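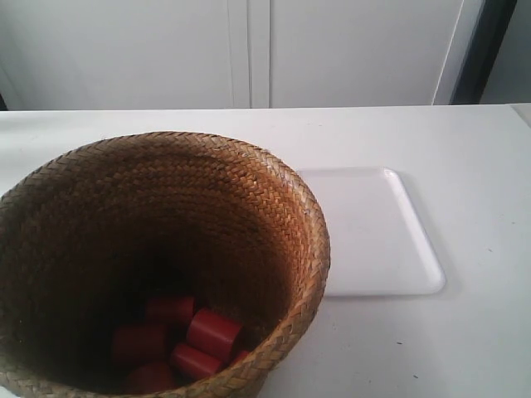

Ticket: Prelton desktop printer – magenta streaks after changing the cartridge
Opened: 23/09/2025
Status: Closed

What's going on

Hi there! I've had my Prelton inkjet since February and up to now it has been a pretty easy machine to live with. I ran out of magenta, so I ordered a refill cartridge from Eletik (same part number as the one that came out, I checked it twice) and swapped it in. Now anything with red, pink or purple in it comes out with pale stripes running across the page. Black text is fine. Blue and yellow look fine too.

I print recipe cards and gift tags for my little online shop, so I really do need my pinks back. I have an order for 300 tags waiting and I'd love not to print them in blue.

The ink level shows full and there's no error message on the printer or on the computer. I'm on a laptop, connected over wifi, using the driver from the Prelton download page.

What I tried before writing in

1. Turned the printer off, unplugged it, had a coffee, plugged it back in. No change.
2. Took the magenta cartridge out and put it back until it clicked. No change.
3. Ran the regular head cleaning from the menu. A little better for maybe two pages, then the stripes came back.
4. Printed the nozzle check. The magenta block has gaps in it, mostly in the lower half. The other three colors are solid.
5. Switched from plain to matte card in the paper settings, in case it was something silly. No change, and the card curled.

First reply from support

They asked whether I'd pulled the orange tape all the way off the top of the cartridge. I had, or I thought I had. I took it out again under a bright lamp and there was a tiny strip of clear film still sitting over the air hole! It must have torn when I pulled the tab. I felt a bit foolish, but in my defense it's completely see-through.

Support explained that the air hole lets air in as the ink goes out, so if it's covered the ink only trickles. They told me to peel off the film, put the cartridge back, wait 30 minutes with the printer switched on, and run one regular cleaning. No deep cleaning yet, they said, it uses up a lot of ink.

Update 1

Peeled, waited, cleaned. The nozzle check is much better, with just a couple of thin gaps left near one edge. I printed a test sheet of tags and the first five were lovely – then a faint stripe showed up again on the sixth. So we're close, but I can't send these out to anyone.

I also asked if I should send the cartridge back to Eletik. Support said to hang on to it for now because the gaps were still closing up.

Update 2

Left it overnight as they suggested and ran the nozzle check first thing, with no cleaning beforehand. One gap left. Then I did the deep cleaning, once, and printed a full page of solid magenta on plain paper. It looked awful for the top inch or so and then smoothed right out. Nozzle check after that was perfect, all four colors.

One new thing, though. The ink level dropped from full to about 17 percent below full, all in one go. I panicked a little, but support says that's the cleaning cycle and not a leak. I wiped under the carriage with a paper towel anyway and it came up clean.

Update 3

Printed the whole tag order in three batches with the quality set to High. No stripes anywhere, and the pink matches the tags I made with the old cartridge. I held them side by side by the window and I couldn't tell which was which. Very happy!

A question while I'm here: does the spare magenta I bought need to stay upright in the drawer? It's still sealed.

Support's answer: keep it sealed in its wrapper, label side up, away from the radiator, and don't open it until the printer asks for it.

Moved it off the shelf over the radiator. You can close this one, thanks so much for the patience.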